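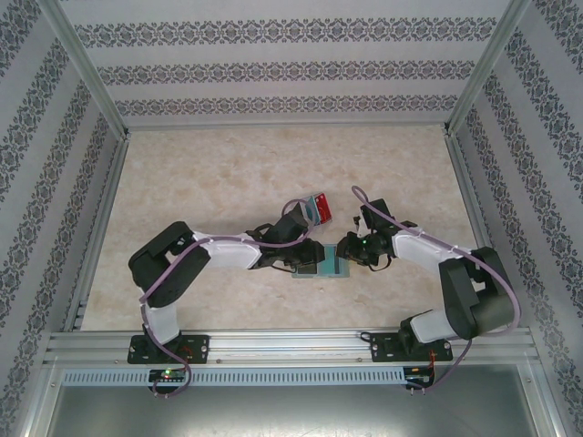
흐리니신 홈경기 보고 왔습니다. 1-0 승. 경기 내용은 답답했는데 승점 3점은 챙겼습니다. 기억나는 대로 적어둡니다. (2023-11-26)

선발에 바실리나 사우추크가 돌아왔습니다. 5월에 무릎을 다친 뒤로 267일 만이라고 구단 소식지에 나온 선수는 다른 수비수고, 사우추크는 그보다 먼저 복귀해서 교체로만 뛰고 있었습니다. 헷갈리는 분들이 계셔서 적습니다.

전반은 조드컴이 더 잘했습니다. 우리 왼쪽 뒷공간으로 계속 길게 찼고, 풀백이 올라가 있을 때마다 위험했습니다. 골키퍼가 한 번 크게 막았습니다.

결승골은 40분. 코너킥이 짧게 걷혀 나온 걸 사우추크가 박스 바깥에서 왼발로 찼습니다. 수비 맞고 살짝 꺾였는데 기록은 사우추크 골입니다.

후반에 이니스 오길비 감독이 8번을 빼고 수비형 미드필더를 넣었습니다. 저는 조금 이르다고 봤습니다. 그 뒤로 공을 거의 못 잡았고 남은 시간은 내려앉아서 버텼습니다.

조드컴 쪽에서 핸드볼 항의가 있었는데 제 자리에서는 팔이 몸에 붙어 있는 걸로 보였습니다. 반대편 관중석에서 보신 분 의견 궁금합니다.

관중 2440명. 비 예보가 있었던 것치고 많이 왔습니다. 동쪽 매점은 하프타임 줄이 너무 길어서 저는 그냥 포기했습니다.

다음은 주브우드 원정입니다. 거기 잔디가 좁고 울퉁불퉁해서 오늘처럼 짧게 풀어나오기는 어려울 겁니다. 사우추크를 원톱 바로 밑에 두는 걸 보고 싶습니다.

원정 버스 자리 아직 있답니다. 신청은 구단 사무실 창구에서만 받습니다.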